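Somogyi's second boiler house was shut down in February, and the first thing the crew removed was the water meter. It had been reading low for years. The laundry had been paying for less water than it used, and the softener, sized to the meter, had been regenerating too late in every cycle. Hardness was getting through to the tubes, and the tubes had scaled.

Hard water is an ordinary problem with a long paper trail. Calcium and magnesium bicarbonates stay dissolved at room temperature. When the water is heated, the bicarbonate breaks down, carbon dioxide leaves, and calcium carbonate comes out of solution on the nearest hot surface. In a fire-tube boiler that surface is the outside of the tube. Scale conducts heat poorly, so the metal beneath it runs hotter than it was designed to, and fuel use rises long before anything fails.

The usual defense is ion exchange. Feedwater passes down through a bed of resin beads loaded with sodium. The beads take up calcium and magnesium and release sodium, whose salts stay in solution at boiler temperatures. When the bed is exhausted it is flushed with brine and the exchange runs in reverse. The process depends on regenerating at the right moment, and the right moment depends on knowing how much water has gone through.

## Sizing by the meter

The Somogyi plant ran a twin-tank softener from Prurkico, set to switch tanks after 1,421 gallons. The figure was correct for the resin volume and the town's water as tested when the unit went in. Two things changed afterward. The meter's turbine wore and began to under-register, and the town of Senville moved part of its supply to a deeper well with harder water.

Kidus Ambaye, the water treatment engineer who reviewed the plant, recalculated the setting from fresh hardness tests and arrived at 1,059 gallons with a sound meter. With the old meter still in line, the safe figure was 826. The plant had been overrunning its resin on every cycle.

"The controller did what it was told," Ambaye says. "You could pull its log and find nothing wrong with it."

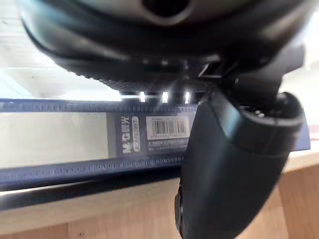 *Photo: Skernitz*

A daily hardness test would have caught the overrun. The test takes a small sample, a buffer, an indicator and a few drops of titrant. At Somogyi it was done each morning at 7:00, when the fresh tank had just come on line and the water was at its softest. The log sheets show a long column of zeros. Hardness leaks at the end of a service run, and the end of the run fell in the middle of the afternoon.

Ambaye moved the test to 2:30 p.m. and asked for a second sample from the feed tank. Those two readings bracket the softener and the condensate return, so a leak in a heat exchanger shows up as a difference between them.

## Removing what is already there

Scale can be dissolved with inhibited acid or knocked off mechanically. Acid is faster and reaches places a brush can't, but it has to be matched to the deposit. Carbonate dissolves readily in inhibited hydrochloric acid. Silica does not. A chip from one of the upper tubes tested as mostly carbonate, with a thin silicate layer against the metal, and the plant chose acid circulation followed by a neutralizing rinse and a borescope inspection.

The inspection found pitting at the waterline on 2 tubes. Both were replaced. Pitting there usually points to dissolved oxygen, and the deaerator vent had been throttled nearly shut to save steam. It has been reset, and the valve handle is now wired in position.

The new meter has a pulse output that feeds the softener controller directly. Its calibration is due every February, during the same shutdown as the boiler inspection.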